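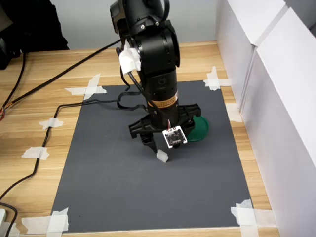
Figure 3. Black robotic arm with a parallel gripper above a dark gray mat on a wooden tabletop.

Print this page | E-mail this page

February
By Noreen Bhutto

4. Do reunion casts bring viewers back?

4.1 The claim

Networks like to say that putting two former co-stars back together delivers an audience before the first episode airs. The claim turns up in press releases, in trade columns, and in a fair number of academic papers that cite the press releases. We set out to test it on a small group of unscripted series and came away doubting that anyone has shown it.

The usual evidence is the premiere. A reunion show opens well, the number is repeated for a week, and the matter is treated as closed. Premieres of all kinds open well when they are promoted heavily, and reunion shows are promoted very heavily. Earlier work by the Rizvi group tried to deal with this by matching each reunion series to a similar series without one. Their matches were made on time slot and genre only. Promotion was left out, and it is hard to see how the remaining difference can be blamed on the cast.

4.2 Sample and method

We looked at 28 competition and workshop series, each with at least two seasons. A series was coded as a reunion if two or more of its hosts had been regular cast members on the same earlier scripted comedy. Guest spots did not count. Two coders worked separately and disagreed on three series, all of them cases where one host had joined the older comedy late in its run. We kept those three in and ran everything again without them. The results barely moved.

Viewer data came from a panel of 600 households kept by Netard. Of these, 171 reported having watched the earlier comedy often during its first run. The rest had seen it in reruns, had seen a few episodes, or had never seen it. We would have liked a larger group of first-run viewers, and readers should keep its size in mind.

We also mailed a short survey to 400 former subscribers of Mendar, a fan newsletter. We report it only because others have leaned on surveys like it. People who once signed up for a newsletter about a comedy are happy to say they will watch its stars do anything, including build a deck. What they say tells us little about what they watch.

4.3 What we found

First-run viewers were more likely to try the opening episode of a reunion series. This part of the claim holds up. By the fourth episode the gap between them and everyone else had closed, and in the second season we could find no gap worth reporting. Viewers who stayed gave reasons that had to do with the contestants, the projects being built, or the hour the show was on. The hosts came up less often than we expected, and when they did, the older comedy was seldom mentioned.

Changing a show's title between seasons is sometimes offered as a second test, on the theory that a new name pointing back to the old comedy will renew interest. Stirkier has published a chart that seems to support this. The chart covers two shows, one of which also moved to a different night. We do not think it can carry the weight put on it.

4.4 Limits

Our panel records what was on in the house and cannot say who was paying attention. It misses most clips watched on phones, where a good deal of nostalgia viewing may now take place. A reunion effect could be hiding there. Until somebody measures it, we see no reason to assume that it is.

Contact the editors | Copyright, all rights reserved | Back to top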